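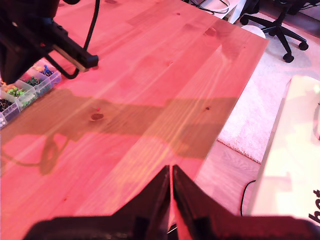

Two arms and a sorting tray on a pine tabletop.

Wistano Table Card Set for Two-Arm Benches

I wrote the first version of these cards on the back of a parts list, and I still think of them as mine even though Droltano prints them now and does a much nicer job than my handwriting ever did! They're house rules for people running small arms on ordinary furniture at home, in a club room, wherever you've got a table and a couple of outlets. The big industrial standards are written for fenced cells and full-time safety staff. Worth reading, but try getting a hobbyist to tape one to the wall.

What you get is 8 wipe-clean cards, a pad of sign-off sheets and 4 corner markers for the table. Stock number 754. The cards are punched so you can hang them on a hook, and the print is big enough to read from the other side of the bench (I wear glasses, I checked).

The one people ask for most is Card 2, Before Power. It goes like this:

Clear both arms' full reach, the whole circle, including the bits you don't plan to use.
Run every cable so it can follow the arm to its farthest pose and back without pulling tight.
Keep floor cables out of the path of chair wheels.
Put the stop button where your weaker hand can hit it.
Say "power on" out loud, even if you're by yourself.

That last one gets me teased. I do it anyway.

Card 3 is shared space. With two arms over one tabletop you pick a line, and only one gripper crosses it at a time unless you've tested the exact move at quarter speed. I like to mark the line with tape. Shadows are covered on the same card, oddly enough – if an overhead arm throws a big dark band over your work area, do your test picks with that shadow in place, and test again if you move the lamp.

Card 5 is small parts, and I rewrote it for this edition. Beads and pins are a great thing to practice on and a pain when they spill, so the card now has you set an approach height above the container before you set anything else. Lids count as part of the container. If the lid stands up when it's open, measure to the top of the lid. Drinks get their own line: caps on, and outside the corner markers.

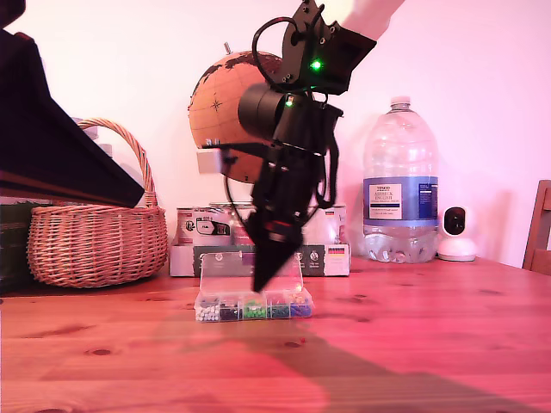
Hepburn wrote in after a month with the set to say that the lid rule should be moved up to Card 2, as people set their heights long before they get as far as Card 5, and that the sign-off sheet needs a box for it as well.

Fair point, and the box is going on the next print run, due in February. I'm still chewing on moving the rule. Card 2 is pretty full already and I don't want to shrink the type.

Fit and care: the corner markers stick to sealed wood, laminate and painted metal. Don't leave them on raw pine for months or they'll lift the grain. Wipe the cards with a damp cloth and use a dry-erase pen, nothing permanent.

Refill sign-off pads are sold separately under stock number 2396. Orders ship from Dratelport, and you can add a spare set of markers at checkout.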